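June 6, 2025

I have never believed in table oil. Every tin promises the same thing, and every pine top I've owned has gone its own way regardless. So when the man at Stisilstead told me the Praltero stuff would "bring the boards to life", I bought the smallest tin and kept the receipt.

The table is their plain pine one, bought in January. 304 pounds, which I thought was steep for softwood with knots in it. The shop calls the knots character. I call them the places where the finish always goes patchy first, and I've been watching them.

What the tin says and what I did:

- Sand lightly. It wants 600 grit, which seems absurdly fine for pine. I did it anyway — one sheet lasted the whole top.
- Wipe on, wait 60 minutes, wipe off. Fine. It smelt of old cricket bats until bedtime.
- Repeat for 3 coats. I stopped at two. I can't believe the third does anything except empty the tin.

As for colour, they promise "golden" and I'd say pale honey, much the colour pine goes if you leave it alone. The grain shows up nicely, I'll give them that, and the small dark knots are still small dark knots. 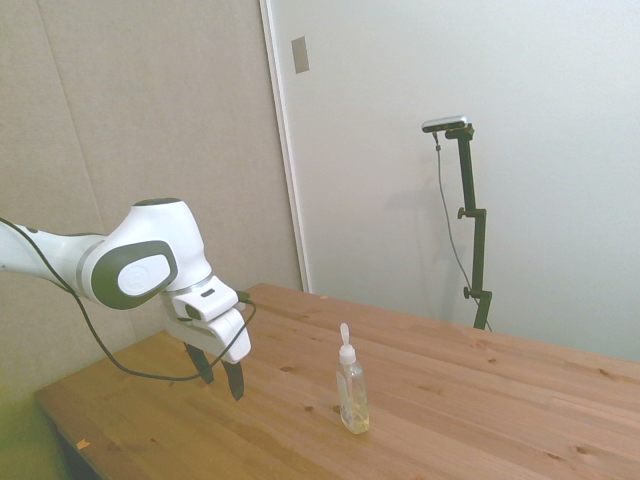 ## Would I buy it again?

Probably not at that price. A friend swears by Lumbao wax, but she swears by a lot of things. I'll see how the top copes with teacups first.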